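Review: Jenunum cloth handling kit, after two months of use

Radulitz, 18/03/2020

Jenunum sells its cloth handling kit as a way to try a published method without building everything yourself. You get a pair of gripper fingers, a wrist camera, a mount for a second fixed camera, and the software with a trained model. The method itself came out of the Villca project. The idea is to learn where to grasp a piece of cloth from pictures of the cloth alone, with no 3D model of it and no markers sewn on.

We work on textile sorting and folding, so we bought one kit and ran it on our own bench. This review covers the method as much as the parts in the box. I paid full price and have no ties to the company.

What the method does

Older approaches to cloth tend to look for corners and edges first and plan a grasp from there. Villca skips that step. The model takes one view from the fixed camera and one from the wrist, and gives every spot on the cloth a score for how likely a pinch is to hold. The arm goes to the best spot, closes, lifts, and the system records whether the cloth stayed in the fingers. Those records go back into training.

The manual says the supplied model was trained on 1,282 grasps. That is a small number for this kind of work, and it is the main reason I was interested. If it holds up, a small lab can retrain for its own materials in a few days.

Setup

Mounting the fingers took one morning. The bolt pattern matched our adapter plate, and the cable for the wrist camera was long enough to route with some slack. Camera calibration was slower. The guide shows the steps in the wrong order (the wrist camera has to be done before the fixed one), and I lost an afternoon to that. Clultimville, the reseller we ordered through, answered my email the next day with a corrected page.

The software ran on our existing machine. It logs every trial with both camera streams, and the logs are plain folders you can open without a special viewer. I liked that more than anything else in the package.

The fixed camera view

The fixed view is where the method gets most of its information on texture, and focus matters a lot. The supplied lens has a manual focus ring with no lock. At close range, an open mesh can come through as a soft lattice, with pale ridges and darker openings but no threads to be seen. 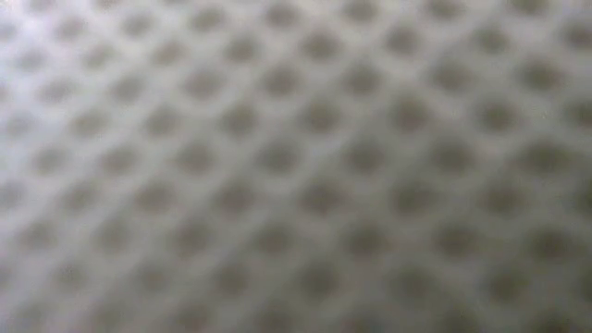

Results on our materials

I ran 100 trials on cotton towels and 100 on mesh, with the supplied model and no retraining. A trial counted as good if the cloth was still held after the lift and a short pause.

Towels went well. Most failures came when the cloth was lying completely flat, with no fold for the fingers to close on. The model seemed to know this, and its scores dropped on flat cloth. It would still try, though. There is no setting that tells it to stop and push the cloth into a wrinkle first, and I think there should be.

Mesh was clearly worse. The model gave high scores to spots that looked no different to me from the ones next to them. My guess is that it reads the repeating openings as small folds. Uneven light made this harder to judge, with one corner washed out and the opposite one in shadow. A diffuser over the lamp helped a little.

I then retrained with 30 extra grasps on mesh. It improved, but it was still behind the towels. The manual suggests this number as a starting point for a new material, and I would plan on more than that.

The fingers and the wrist camera

The fingers are matte black with a small notch near the inner side of each tip. The dark finish is a good choice with light fabrics, as the cloth stands out well in the wrist view. The fingers also take up the whole bottom of that view, so you lose some of the cloth just before contact. When a thick fabric bunches up over the tips, it can cover the gap between them, and then the picture says very little about how much material is in the pinch. 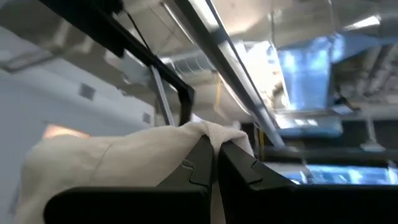
Things I would change

A focus lock on the fixed camera lens. Tape works, but it should not be needed.

An option to ignore the upper part of the wrist view. When the wrist is turned upward, the camera picks up ceiling lights and metal framing, and bright spots there shift the exposure on the cloth.

A clearer split in the logs between a missed grasp and a dropped one. Both are saved as "fail", and I had to sort them by hand.

Spare finger tips in the box. They are sold separately, and shipping was slow – ours are now due in May.

Who it suits

If you already have an arm and mostly handle towels or similar cloth, the kit is a fair buy, and the method does roughly what the manual claims. For spacer mesh, netting or anything with a regular open pattern, expect to collect your own data and to spend time on lighting first.

I have thin knits left to test and will add those numbers to this page when the runs are finished.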